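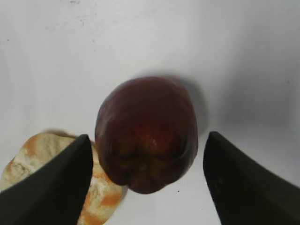

第3章 安装与首次使用

适用:Portela 果蔬脱水机,8层托盘款。旧款没有定时旋钮,看附录,别照这章来。
修订:2019-12-20

3.1 开箱

先别急着扔泡沫,托盘卡扣有时候夹在里头。

箱内应有:
主机
托盘8层
网垫2张
接渣盘
上盖
电源线
保修卡(撕下左半联自己留着)

缺件直接找经销商 Troneck,报机身底部的序列号。序列号在铭牌第二行,不是纸箱上那串。

3.2 放哪儿

1. 台面要平,要硬。桌布拿掉。
2. 后面离墙留一个手掌以上。出风口在后面,堵了会跳保护。
3. 不要放在灶台旁、水槽边。
4. 不要跟微波炉共用一个插线板。单独插墙上。

注意:运行时底座会热。下面不要垫塑料膜、报纸。木台面建议垫块瓷砖。

3.3 首次空烧

新机器有味道,正常。先空转一次再放食物。

1. 托盘、网垫、接渣盘用温水加一点洗洁精洗,冲净,晾干。主机不能下水,湿布拧干了擦。
2. 接渣盘放最底下,光面朝上。
3. 托盘一层层叠上去,缺口都对着同一边。对不齐就会漏风,上面几层干得特别慢。
4. 盖上盖。
5. 插电,温度旋到中档,定时旋到2小时。
6. 开窗。
7. 到时间自动停。等凉透了再拆。

空烧完还有很重的焦味,停用,联系售后。淡淡的塑料味再烧一次就行。

3.4 准备水果

挑硬一点的。软了的、碰伤的切出来不成片,干了发黑。

苹果:洗净,去核,皮去不去随意。带皮的干出来边上有嚼劲,深色皮会更深。
梨:同苹果,水多,时间要加。
香蕉:刚黄的最好,有黑点的太甜,粘盘。
芒果:顺着核切,纤维多的品种不建议。
柿子:涩的先放熟。

切片步骤:

1. 切片器 Vodik(另购)调到中间那格。用刀也可以,尽量一样厚。厚薄不一的话薄的脆了厚的还软。
2. 切好马上泡淡盐水或者柠檬水。泡几分钟就捞,泡久了没味。
3. 沥水。
4. 厨房纸吸干表面。这步别省,省了多烘一个钟头不止。

警告:切片器刀口很利。剩最后一小块用护手推,不要用手指推。

3.5 上盘

1. 片与片之间留缝,不要叠。
2. 粘的东西(香蕉、芒果)先铺网垫。网垫只有2张,不够可以再买。
3. 中间的圆孔不要盖住,那是风道。
4. 一次放不满8层也没关系,空托盘撤掉,盖子直接盖在最上面一层。
5. 味道重的分开烘。葱蒜别跟水果一起,试过的都后悔。

3.6 开机

1. 插电,指示灯亮。
2. 温度:水果中档,蔬菜低档,香草最低。高档仅用于回烘。
3. 定时:最长19小时。旋钮只能顺时针转,硬往回拧会坏,坏了不在保修内。
4. 苹果片先定8小时,然后看情况加。
5. 中途换一次层,上下对调。戴手套。

备注:开盖看没事,但别一直开。每开一次热气就跑一次。

注意:海拔1000米以上地区或者梅雨天,时间会变长,不是机器故章。

3.7 怎么算干好了

取一片,放凉,再掰。热的时候都是软的,判断不准。

苹果:能弯,掰开断面没有水珠。要脆的继续烘。
香蕉:不粘手。
芒果:像皮子一样韧。
蔬菜:一掰就断。

没好就再定2小时,反复看。

3.8 收存

1. 关机,拔电,等全凉。
2. 装玻璃罐或者密封袋。趁热装会返潮,接着就发霉。
3. 放一包食品用干燥剂。
4. 前几天每天看一眼罐子内壁,有水汽就倒出来回烘。
5. 写上日期。元月做的跟夏天做的放得住的时间不一样,夏天的先吃。

3.9 清洁

1. 每次用完都洗托盘。糖汁干在上面第二次就很难弄。
2. 粘住的用温水泡,不要用钢丝球。
3. 网垫可以卷,不可以折。
4. 后面出风口用干毛刷刷。
5. 托盘不建议进洗碗机,会变型。

3.10 常见情况

不转:先看盖子有没有压到位,再看插座有没有电。
转但不热:温度旋钮可能在冷风位,往右拧一格。
自己停了:过热保护。拔电,凉透再试。后面是不是堵住了?
有哒哒声:接渣盘没放平,或者碎渣掉进风扇。拔电以后倒过来轻拍。
上层湿下层干:缺口没对齐,或者忘了换层,见3.3第3条、3.6第5条。
片粘在盘上揭不下来:整盘放冰箱冷藏一会儿再揭。

3.11 配件

网垫、托盘、上盖可单买,下单写清型号。Davik 的通用托盘直径接近但卡扣不一样,叠不稳,不要混用。
电源线损坏由售后更换,不要自己接。

附录见第7章。香草和肉干的温度在第4章。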